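Rules for arm work near live gear?

fyap_gavik
Do you guys write down a speed limit when the arm works near a rack? Ours just says "slow," lol.

mnyaga
Yes! Put a number in it. And keep the arm parked whenever a hand is on the table.

prurnevier2
Disagree on parking, it kills your cycle time. I just cap the speed.

mnyaga
Cap AND park. We wrote both in back in April.

fyap_gavik
OK, adding both. My bench:

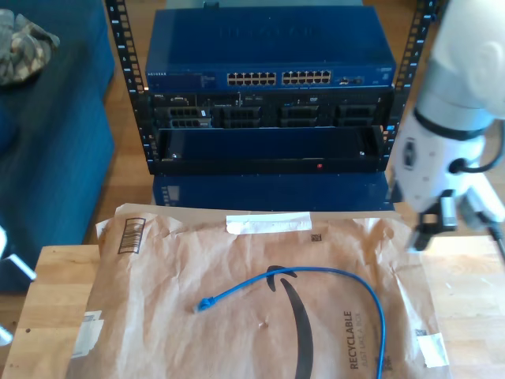 Patch cable on the mailer, gripper beside it

prurnevier2
I'd tape a keep-out line before the rack.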